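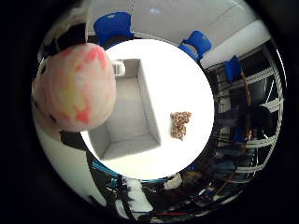 3.2 Materials and table setup

All sorting sessions used the same white tabletop. Glossy finish, wiped down between rounds. Overhead room light only, no lamps. We kept the surface white for every condition after the June pilot, where a patterned cloth made small items hard to find and people complained about it in the comment sheets.

Items came from the Kilik set, which has 60 pieces. Soft toys, balls, open boxes, small odds and ends. The set was picked to be mixed on purpose – some pieces have an obvious front and back, some have none at all, and a few are hard to name even when held in the hand. Naming agreement was collected beforehand in a separate online task (200 raters, see Table 2). Balls and boxes near ceiling. Lumpy brown and tan pieces much lower, with answers spread over food, toys, stones and "don't know".

Spotted and blotchy items were kept in even though they are a nuisance to score. Reason: earlier work with the Nanulow list used plain colored items nearly throughout, and color alone was enough to sort most of them. With patterned fur or a marbled surface the rater has to go by shape as well. The leopard-print plush is the clearest case. Lying flat and bent, its spots run over the fold and the outline gets lost, and the paler patches are often the first thing mentioned.
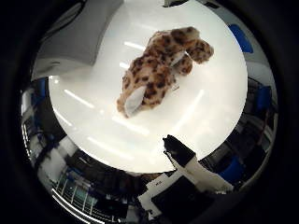 Figure 3. Leopard-print plush toy lying diagonally on the white tabletop. Ceiling-light reflections are visible on the surface.

Reflections were a problem we did not fully solve. Long pale streaks from the ceiling lights cross the table and shift with the viewing position. We tried a matte sheet in the pilot but it wrinkled, and wrinkles gave shadows which were worse. Final choice was to leave the table as is and mark each trial for glare (none / partial / over item). Trials marked "over item" are reported seperately in Section 4.

Placement. Items were laid down by hand, no fixed grid. Plush pieces were dropped from a low height so the pose differed from trial to trial, hard pieces were set down. Seating was ordinary blue chairs from the same room, moved as needed, positions not recorded. People stayed in the room during trials and were not asked to keep still or keep quiet.
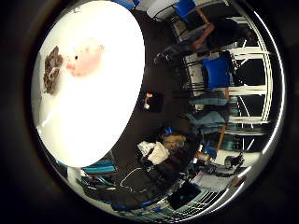
Scoring followed the Huttunen scheme with two changes. First, "part of food" and "whole food" were merged, raters could not keep them apart for the crumbly-looking items. Second, a free text field was added for soft items with no clear outline, because the fixed labels forced a guess. In total 3,000 trials were scored, of which nearly 700 used the free text field. Most of those were one word answers, usually a color.

Trials where two items touched or overlapped in view were scored item by item, front item first. If the rear item could not be named it was entered as hidden, not as an error. This differs from the Trisen protocol, which drops such trials completly. Dropping them would have cost us most of the box trials – small things end up next to the box or behind it, and the box walls hide whatever is low down. Results with and without overlap trials are given in Table 4. The ranking of item types is the same in both.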